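## Neues aus der Werkstatt: Zwei Arme, ein Rohr

Kurz und schnell, weil ich gleich wieder runter muss. Der Doppelarm-Aufbau läuft. Meistens.

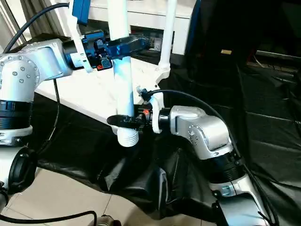 Stand Oktober also: beide Arme hängen am selben Rechner, beide Greifer lassen sich einzeln ansprechen, und das Skript von Ataberk Tokgöz startet sie endlich in der richtigen Reihenfolge. Vorher ist der rechte immer losgefahren, während der linke noch seine Nullposition gesucht hat. Hat zweimal geknallt. Nichts kaputt, nur Nerven.

Worum es geht, für alle die neu dabei sind: Das Projekt heißt intern Paltard (fragt nicht, stand so auf dem Karton) und soll Gestelle aus Kunststoffrohr zusammensetzen. Ein Arm hält, der andere führt und schraubt. Klingt einfach. Ist es nicht, weil ein Gewinde keine Meinungsverschiedenheiten verträgt. Zieht der eine Arm ein bisschen schräg, verkantet alles, und die Steuerung meldet brav »Ziel erreicht«.

**Was wir geändert haben**

- Greifkraft runter. Mit dem alten Wert hatten wir Druckstellen am Rohr, jetzt 20 % weniger und es hält trotzdem.
- Drehbewegung in kleine Schritte zerlegt, dazwischen 2 Sekunden Pause. Sieht albern aus, funktioniert aber.
- Kabel am Handgelenk mit mehr Schlaufe verlegt. Der rechte Arm hatte sich beim Zurückdrehen fast selber den Stecker gezogen.
- Notaus neu verkabelt und getestet. Bitte nicht mehr die Jacken drüberhängen!!

**Was noch nervt**

Das Gewinde. Von 50 Versuchen gestern abend hat die erste Hälfte gut ausgesehen, danach wurde es schlechter, und wir wissen nicht warum. Vielleicht Wärme im Gelenk, vielleicht nutzen sich die Fingerpolster ab. Mathew tippt auf die Polster und will welche aus weicherem Material drucken. Tornier meint, wir sollen erst mal die Kalibrierung nach jedem Durchgang neu machen und dann weiterreden. Wird wohl beides.

Dann die Spiegelungen. Glänzendes Weiß ist für die Kamera blöd, je nach Licht findet die Erkennung die Rohrkante ein paar Millimeter daneben. Mattes Klebeband haben wir probiert, hält nicht am Rohr. Wer mattes Rohr im selben Durchmesser rumliegen hat, bitte mitbringen, auch Reststücke.

**Geld**

156 Euro sind seit dem letzten Rundbrief weg: Kabel, Schrauben, zwei Ersatzpolster und der Versand von Brura, der mal wieder mehr gekostet hat als der Inhalt. Belege liegen im blauen Ordner. Wer noch was auslegt, bitte reinheften, nicht auf den Tisch legen, da findet sie keiner mehr.

**Mitmachen**

Abends ab 19 Uhr ist meistens jemand da. Gebraucht wird gerade vor allem

- jemand, der sich mit Kraftregelung auskennt, oder sich nicht davor fürchtet
- jemand mit Zugang zu einer Drehbank für Adapterringe
- Geduld beim Protokollieren (Versuch starten, Ergebnis eintragen, nächster)

Einweisung vorher ist Pflicht, dauert eine Viertelstunde, macht Ataberk. Lange Haare zusammen, keine Bänder am Hoodie, Hände raus aus dem Arbeitsbereich solange die Arme bestromt sind. Auch wenn sie stillstehen. Gerade wenn sie stillstehn.

Im nächsten Rundbrief dann die Ergebnisse mit den neuen Polstern und, falls es klappt, das erste Gestell ohne Nachhelfen von Hand. Das Skript liegt wie immer auf dem Werkstattserver im Ordner »paltard«, die Version mit »neu_neu« im Namen ist die richtige.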